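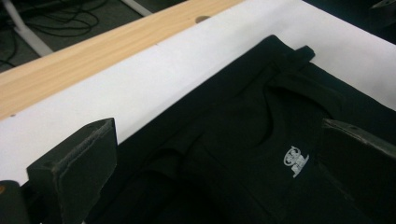 Black t-shirt with white chest logo, folded.

Uniform Orders – Frequently Asked Questions

Who is eligible for a staff uniform?
All permanent and casual employees of the Lutura Community Recreation Centre are issued 3 shirts on commencement. Contractors should speak to their site supervisor.

How do I find my size?
Sample garments are held at the Ackroyd Street office and may be tried on during opening hours. Sizing differs between the Gremetti and Jandine ranges.

How long does an order take?
Please allow 9 working days. Orders received after noon on Tuesday are placed the following week.

May I exchange a shirt?
Unworn items may be exchanged within 5 working days of collection. Garments that have been laundered or altered cannot be accepted.

How should shirts be washed?
Wash cold, inside out, with similar colours. Do not iron over printing.

What happens when I leave?
Shirts are to be returned to the office with your access card – final pay is not affected.

Whom do I contact?
Edem Agbenyega, Uniform Orders, or Pauline Entwistle for payroll enquiries.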